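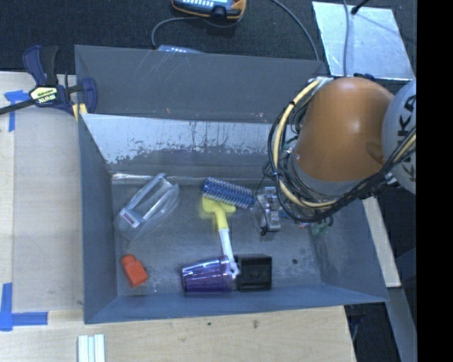

Sze-wing Su does not mind when the arm drops something. She minds when nobody can say why. For most of January she and Chia-hao Choi sat beside a bin of household odds and ends at Travwood, a small robotics lab, logging what happened each time the gripper closed.

Their question was a narrow one. Most picking systems look at a pile, choose the place where a grasp is most likely to succeed, and go there. If the grasp fails, they look again and often choose the same place. A clear plastic container is a common trap. The camera sees through it to the grey floor underneath, the depth reading comes back wrong, and the arm closes on air. Then it does the same again.

The method the pair have been testing, which they call Trollik, gives the system a short memory. After a miss, it lowers the score of the grasp it has just tried, and of similar grasps on nearby surfaces. It also allows the arm to nudge an object before picking. A tumbler lying against a brush handle may be hard to grip, but a small push can free one side of it.

They ran 600 attempts, split evenly between the old approach and the new one. With memory switched on, the arm needed almost 4 fewer tries to empty a bin. The gain was largest with see-through items. With solid, boxy things it made little difference.

"We expected it to help with clutter," says Su. "Mostly it helped with plastic."

Zubaida Virk, who leads the group, is cautious about the result. The work used one arm, one gripper and two sets of objects, and the bin was refilled by hand. Nudging also costs time, and in a few runs it pushed an item into a corner where the fingers could not reach.

The next round of tests will use a suction cup as well, with objects the system has not met before. Choi is still buying them.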